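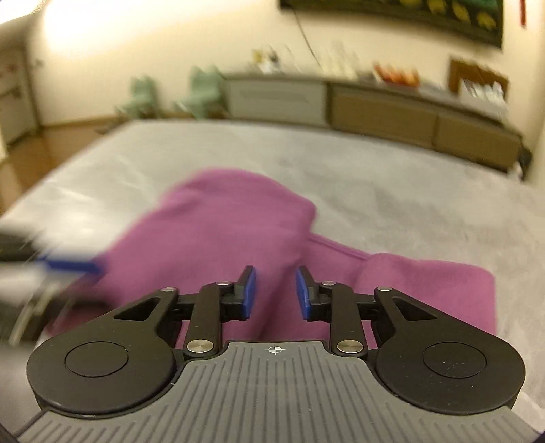 Buritz jersey fitted sheet, pale grey, double: my review after nearly 9 months

I've been meaning to write this up since I changed the bed over in September, when I finally lost patience with our old percale set. I bought two of the Buritz jersey sheets at £39 each (they do a cheaper one, more on that in a bit) and they've been on and off the bed in turn ever since, so I feel I've given them a fair go.

First thing to say is that jersey isn't for everybody. If you like that crisp hotel feeling you will hate it. It's basically sleeping on a T-shirt! I grew up with cold cotton sheets in a cold house and I never want to get into a chilly bed again, so I was sold within a night. My other half took a bit longer to come round and still says it "clings", but then wears a T-shirt to bed, so I'm not sure how much weight to give that.

Fit

Our mattress is a Lodlow, one of the deep ones, and with a topper on it has defeated every standard fitted sheet I've ever bought. You know the sort of thing, you get three corners on, go round to the fourth and the first one pings off and hits you in the back of the leg. The Buritz has elastic all the way round instead of just at the corners and there's loads of stretch in the fabric, so I can do it on my own before work. It stays put overnight too. The corner on my side has come up twice in all this time and both times I'd put it on in a hurry.

One grumble: there's no label or tab to tell you which is the long side. With this much stretch you can get it on the wrong way round and not notice until it's gone all tight across the middle. I sewed a bit of white ribbon inside the bottom left corner of each one. Took five minutes, but they could do it at the factory for pennies.

Colour

It's a very pale grey, paler than it looked on the website, where I'd have called it dove. I was hoping for something a shade darker and nearly sent them back, but I've come round to it. We've got cream walls and pale green chairs in there and a proper mid grey would have been a bit gloomy, I think. This one sits nicely with the lot and goes with all the duvet covers I already had.

The thing with a pale sheet is that you worry about everything you put on it. I sort the clean washing on the bed (bad habit, no table space) and I do own some very pink things. Magenta, fuchsia, whatever you'd like to call it. I've dumped all of them on these sheets at one time or another, sometimes a bit damp if I'm truthful, and so far I haven't had any colour come off. I wouldn't put them in the same wash though!

Washing

Forty degrees, with ordinary liquid and no softener. The first wash gave off an amazing amount of fluff, so do that one by itself and clean the filter afterwards. Second wash, hardly any. They've shrunk a touch in length but there's so much give that it makes no odds.

Drying is where jersey lets you down. It's heavier than it looks when it's wet, and on the airer indoors it takes the best part of a day and then some in winter. On the line with a breeze it's fine. No ironing at all, and that makes up for a lot.

There's some bobbling on the older of the two, only down where our feet go. You can feel it more than see it. I went over it with my Brakley fabric shaver and it came up well, but I expect it'll need doing again before the year's out.

Versus the others

I had the Theodorakopoulos organic one in my basket for weeks. It's £58 and I've felt it in the shop and yes, it is lovely, thicker and a bit smoother. I couldn't make myself believe it was nineteen pounds lovelier. If they ever have a sale I'll try one and report back.

Buritz's own cheaper version is thinner, and I have one on the spare bed. You can see the mattress label through it. Fine for guests, but I'd spend the extra for a bed you're in every night.

Would I buy it again?

Yes, and I probably will, in a darker colour for winter if they bring one out. Points off for the slow drying and the missing label. Four out of five from me.

Oh, and somebody asked under my last review about the matching pillowcases. They're sold separately, housewife style only, and they come up a bit long, so you get a floppy end. I didn't bother with a second pair.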